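About Tetton

Tetton is a small automation workshop and training space in Hamilton, Ontario. We write and test handling routines for robotic arms, mostly for clients who have never owned one, and we run short courses for the people who will end up working beside them.

Bevan Pearce started the business with a second-hand bench, a rented unit behind a tile showroom and a contract from Morkus, a maker of bedroom furniture. That contract ran for 2 years and paid for the first training room. We have since moved to a larger unit on the same street. There are 5 of us on staff.

Open day

We open the workshop to the public every February. Doors are at 10 in the morning and the last demonstration starts at 4. Entry is free and there is no need to book, although school groups should email ahead so that we can put out enough chairs.

The main demonstration is always the one we call Hoani, our household handling program. Visitors follow an arm through a set of light jobs in a furnished room, first in simulation on the big screen and then on the shop floor. The simulated rooms take longer to build than most people expect. Every cabinet, shelf and wall has to be placed before the arm can plan a path between them, and a shelf at the wrong height will spoil a morning's work.

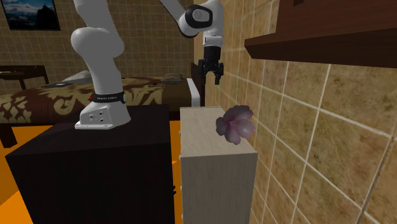
Last February we let visitors choose the order of the jobs, and the program had to re-plan each time. It was slower than the set routine and much better attended, so we'll be doing it again. Bevan takes questions afterwards at the front bench. The most common ones are about cost, safety fencing and how long it takes to learn the controls.

Children are welcome. Anyone under 12 needs an adult with them on the shop floor, and closed shoes are required for everybody past the yellow line.

Courses and visits

Outside the open day, we take group visits by arrangement. A standard visit lasts a morning and includes time in the simulator. Our introductory course, Vultitz, covers path planning, gripping and basic fault finding. Almost 1000 people have completed it, many of them from furniture plants and community colleges in the area.

Parking is at the rear of the building, off the laneway. The side entrance has a ramp. Coffee is in the front office.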